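Homovside Sunday Opening Act

From the Bollbridge local reference pages. Last edited Oct 27, 2018

The Homovside Sunday Opening Act, usually just the Opening Act or in the local papers "the Sunday bill", is a law of the Homovside assembly which lets shops, workshops and markets trade on Sunday mornings. Before it, almost all paid trade was barred until after midday. Passed in August by 29 votes to 14, with 4 members not voting. Opposed by most of the churches and by a good part of the farming districts.
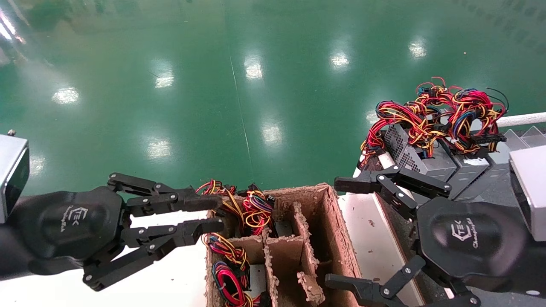
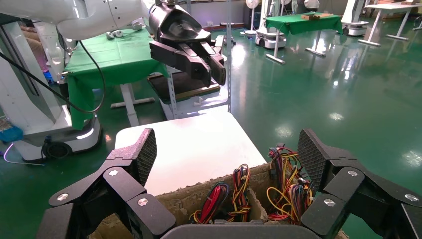
Coloured wires in a cardboard box.

Background

Homovside had kept a Sunday morning rule for as long as it had an assembly. The older law, known as the Rest Law, closed everything except chemists, inns serving travellers, and the ferry at Skotach. Bakers were added later after a long row. Newspapers could be delivered but not sold over a counter, a distinction that gave the courts a fair bit of work.

Fines under the Rest Law were small and by the end hardly ever collected. In Bollbridge the market inspectors stopped making Sunday rounds altogether. In the hill parishes it was kept more strictly, partly by habit, and shopkeepers there complained that they were losing custom to the town. This complaint was used by both sides in the debate.

Two earlier attempts at repeal failed. The first never got out of the trade commitee. The second reached a full vote but was withdrawn when its sponsors could not agree on whether alcohol should be covered.

Provisions

The Act has 82 clauses, most of them taken up with amendments to older laws. Main points:

Shops and markets may open from eight in the morning on Sundays.

Workers already employed when the Act came in may refuse Sunday morning shifts without giving a reason. New workers may refuse on grounds of religious observance, but must say so in writing.

No loud trade (sawmills, scrap yards, motor repair with open doors) within sight of a place of worship while a service is being held. "Within sight" is not defined.

Parishes may opt out by a vote of residents. An opt-out lasts for four years and can be renewed.

Alcohol sales stay barred until midday. Inns excepted, as before.

Christmas Day, Good Friday and Easter Sunday are left under the old rule whatever the parish decides.

Passage

The bill was brought in by Nneka Igwe, member for Bollbridge East, who had campaigned on it. Igwe argued that the Rest Law already had no force in the towns, and that a law kept only by the people who least wanted to break it was unfair on them. Her first draft had no parish opt-out. It was put in at second reading to win over the Skotach members, and three of them then voted against anyway.

The main speech against came from Tobiloba Omoregie, a lay preacher and member for the Zaugg valley. He spoke for most of an afternoon. Omoregie said the assembly was taking away the one morning of the week when a poor man's time was his own, and that the right to refuse a shift would be worth very little to anyone who needed the shift. He also read out the fourth commandment in full, which the chair allowed over an objection. Large parts of the speech were later printed as a pamphlet and given out at church doors.

Religious opinion was not all one way. The smaller chapels in Bollbridge stayed out of it, and the town's Seventh-day congregation backed the bill, having never had any protection for its own day of rest. An amendment to give Saturday worshippers the same right of refusal was accepted without a vote.

Unions were split. Shop workers wanted double pay written in. They didn't get it. The market traders were for the bill from the start.

Reaction

There were prayer vigils outside the assembly on the night before the final reading and again on the night after. Letters pages were full of it for weeks. Some writers saw the vote as a sign of wider moral decline and warned of judgement to come; others asked why it had taken so long. The bishop's letter, read from pulpits across the district, was milder than expected, it asked the faithful to keep their own Sundays and not to shun neighbours who opened.

Omoregie has said he will bring in a repeal bill if he is returned at the next election. Igwe has said she would like to see the alcohol clause looked at again, though no draft has been put forward.

Opt-outs

Zaugg was the first parish to vote itself out, followed by most of the upper valley. Skotach voted to stay in by a narrow margin. The ferry company there had put on an earlier boat before the count was even finished, and this led to a complaint, since dropped. Bollbridge has not held a vote. A petition for one is said to be going round the southern wards.

The boundary between Zaugg and its neighbour runs down the middle of a street, so shops on one side may open and those on the other may not. Both parish councils have asked the assembly for guidence.

Legal questions

A challenge to the loud trade clause is waiting to be heard. It was brought by a sawmill owner who says his yard can be seen from a chapel only in winter, when the trees are bare. A second case, on whether an existing worker who changes jobs inside the same firm keeps the right to refuse, was settled before hearing. Terms not made public.

See also

Rest Law (Homovside)
Skotach ferry exemption
Parish votes in the Zaugg valley
Church and assembly in Homovside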